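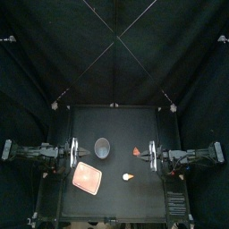

We use cookies to remember your preferences. By continuing to browse you accept our cookie policy. Accept

I said I'd write up the dropped gripper fault once we understood it. We mostly do now, so here goes.

On 8/4/19 we were running the two-arm table on the tidy-up task. One arm puts the small toys in the cup, the other brings the tray over. We'd done 17 runs without trouble. On the next one the right arm stopped answering for a moment, then carried on to where it should have been by then, at full speed. It hit the tabletop fingers first. One fingertip cracked and a bolt in the wrist bracket sheared.

No one was hurt. Orathai Saengthong had reached in to reset the toys a minute earlier, and that's the part I keep thinking about.

The logs showed a gap of 300 milliseconds on the right arm's channel. Our controller, which we call Fester, kept queuing positions the whole time. When the channel came back it sent the newest one and the arm tried to get there in a single step. There was a speed limit in the software, but it was applied before the queue and not after it, so it did nothing in this case. I wrote that code. It had been that way since June and I never tested it with a cable out.

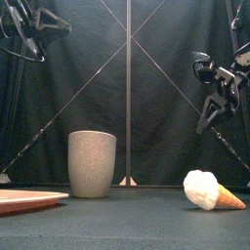

Poppy Ashworth read a draft of this and asked why the motor drives didn't catch it themselves, as the ones on her old rig at Sedgwick would fault out if the target jumped too far. She also said a stop button is no use if the person reaching in is the one who'd have to press it.

She's right on both counts. The drives have a jump limit and ours was switched off. I think it got turned off during setup because it kept tripping, and it was never turned back on. It's on now. We also put in a second button on a long lead, and whoever isn't reaching in holds it.

The gap itself came from a connector that had worked loose where the cable bends at the wrist. We swapped the cable, added strain relief and moved the speed limit to the last step before the drives. If the channel drops for more than 60 milliseconds, both arms hold still and wait for someone to restart them by hand. 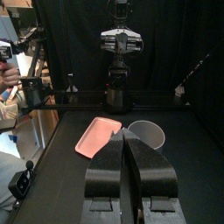 I pulled the plug on purpose 3 times with each arm moving, and both held every time. That isn't many tests and I'll do more before we go back to full speed. For now we're running slow, which makes the tidy-up task pretty dull to sit through.

The new bracket bolts are on order. I still don't know why the connector came loose on the right side and the left one is fine. If you've had the same thing happen at the wrist, leave a comment and tell me what cable you ended up with.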